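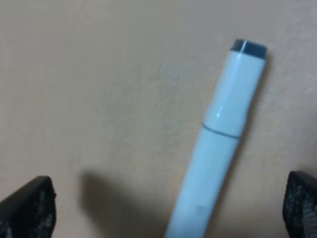 Mein Lieblingsstift auf der beigen Platte

Es gibt Leute, die freuen sich über neue Schuhe. Ich freue mich über Stifte, und zwar so sehr, dass ich seit Tagen jedem davon erzähle, der nicht schnell genug weglaufen kann. Weißer Schaft, dunkles Ende, ein feiner dunkler Ring dort, wo Kappe und Schaft aufeinandertreffen. Mehr braucht es für mich nicht!

Angefangen hat alles mit dem Gewürzregal. Wir sind im Frühjahr in die neue Wohnung gezogen, und seitdem standen in der Küche lauter Gläser herum, in denen irgendetwas Rotes oder Braunes war. Rocío hat neulich einen Milchreis gekocht und ihn mit Kreuzkümmel bestreut. Reichlich. Wir haben ihn trotzdem gegessen (also, sie hat ihn gegessen, ich habe Brot gegessen), und danach war klar, dass beschriftet werden muss, und zwar alles.

Nun bin ich bei solchen Sachen leider nicht der Typ, der einfach anfängt. Ich habe erst mal die Stiftekiste ausgekippt. Die kennt ihr vielleicht von euch zu Hause: Kugelschreiber von Sparkassen, ein halber Bleistift, Textmarker in vier Stadien der Austrocknung, dazu Kappen, zu denen es keine Stifte mehr gibt. Ein ganzer Nachmittag ging dafür drauf, jeden einzelnen auf der Rückseite eines alten Kalenders auszuprobieren. Was nicht mehr schrieb, flog raus. Was nur noch kratzte, flog auch raus, obwohl es mir bei dem grünen wirklich schwergefallen ist, mit dem hatte ich damals meine ganzen Umzugskartons beschriftet.

Übrig blieben ein paar brauchbare und eben der Weiße. Wo der herkommt, weiß ich nicht mehr genau. Ich vermute, aus dem Büro von Eustaquio, der mir beim Umzug zwei Kisten mit Krimskrams geliehen und den Inhalt vermutlich nie vermisst hat. Eustaquio, falls du das liest: Du bekommst ihn nicht zurück.

Ich mag an ihm, dass er so schlicht ist. Er hat diese glatte, glänzende Oberfläche, die im Licht fast ein bisschen bläulich wirkt, und die Kappe hat oben eine kleine Schulter, an der man mit dem Daumen wunderbar hängen bleibt. Das klingt nach nichts, aber wenn man beim Beschriften ständig auf- und zumacht, merkt man so etwas! Einen grauen Fleck hat er unten am Schaft auch schon. Den habe ich mit dem Fingernagel bearbeitet, dann mit Spülmittel, und jetzt lasse ich ihn in Ruhe. Er darf ruhig aussehen wie etwas, das benutzt wird.

Zum Beschriften selbst: Ich habe drei Anläufe gebraucht. Beim ersten habe ich direkt aufs Glas geschrieben. Sieht sehr hübsch aus, so ein bisschen wie Apotheke, hält aber genau bis zum ersten Griff mit fettigen Fingern. Der Paprika war nach einem Abend nur noch ein »Pap«. Beim zweiten Anlauf habe ich Papieretiketten genommen, die wellten sich über dem Herd, und »Kardamom« passte nur drauf, wenn ich das letzte m um die Ecke schrieb. Beim dritten bin ich bei Malerkrepp gelandet, dem ganz normalen aus dem Baumarkt. Abreißen, aufkleben, draufschreiben, fertig. Die Kanten sind ausgefranst, und ich finde es großartig.

Ein paar Sachen, die ich dabei gelernt habe und die euch vielleicht Zeit sparen: Erst schreiben, dann kleben! Auf einem runden Glas wird jede Handschrift zur Arztunterschrift. Ich klebe mir jetzt einen langen Streifen Krepp auf die Arbeitsplatte, schreibe alle Namen hintereinander und schneide sie dann auseinander. Großbuchstaben sind besser als meine Schreibschrift, das hat mir Yolotzin sehr deutlich gesagt, als sie den »Thymian« für »Thymiau« hielt. Und auf den Deckel kommt das Datum, an dem ich das Glas gefüllt habe. Beim Muskat hatte ich so meine Zweifel, der ist mit mir vermutlich schon zweimal umgezogen.

119 Etiketten sind es am Ende geworden. Ja, ich habe die Kalenderrückseite mit der Liste aufgehoben und nachgerechnet. So viele Gewürze besitzt natürlich kein Mensch, aber wenn man einmal dran ist, will man nicht mehr aufhören. Nach den Gewürzen kamen Mehl und Linsen, danach das Gefrierfach — allein da waren es 19, und bei zweien davon steht jetzt »Suppe?« drauf —, danach die Kabelkiste. Die Kabelkiste! Ich habe zum ersten Mal in meinem Leben ein Ladekabel gefunden, ohne vorher fünf andere auszuprobieren. Laurențiu stand daneben und hat gefragt, ob er das auch mal machen darf. Darf er, aber mit seinem eigenen Stift.

Womit wir beim einzigen wunden Punkt wären, der Aufbewahrung. In die Kiste zurück kommt mir der Weiße nicht, da verschwindet er zwischen den Sparkassenkugelschreibern. Ein Becher auf dem Fensterbrett hat sich auch nicht bewährt, dort nimmt ihn jeder mit, der kurz eine Einkaufsliste schreiben will, und dann liegt er im Flur. Im Moment wohnt er in der obersten Schublade neben dem Krepp und der kleinen Schere, immer liegend. Ich habe mal gehört, dass Filzstifte waagerecht länger halten, und selbst wenn das Unsinn ist, sieht es sehr ordentlich aus.

Sarla hat mir übrigens geschrieben, ich solle mir endlich ein Etikettiergerät kaufen, sie habe ihres seit Jahren und sei begeistert. Das glaube ich ihr sofort! Aber mir würde das Schreiben fehlen. Es ist so ein schöner, stiller Vorgang: Kappe ab, dieser leicht chemische Geruch, die Buchstaben, die am Anfang noch gerade stehen und bei »Bockshornklee« schon müde werden. Ich hatte dabei das Radio an und eine Kanne Tee neben mir und war hinterher so zufrieden wie sonst nur nach dem Fensterputzen.

Im Juni ist dann der Keller dran. Da stehen noch die Kartons mit der grünen Schrift vom Umzug, auf mindestens einem davon steht »Diverses«, auf einem anderen »Diverses, wichtig«. Ich werde berichten, was drin war. Und wenn ihr einen Trick habt, wie man Krepp von Schraubdeckeln wieder abbekommt, ohne dass der Kleber zurückbleibt, dann schreibt ihn mir bitte in die Kommentare, beim Oregano habe ich mich nämlich verschrieben.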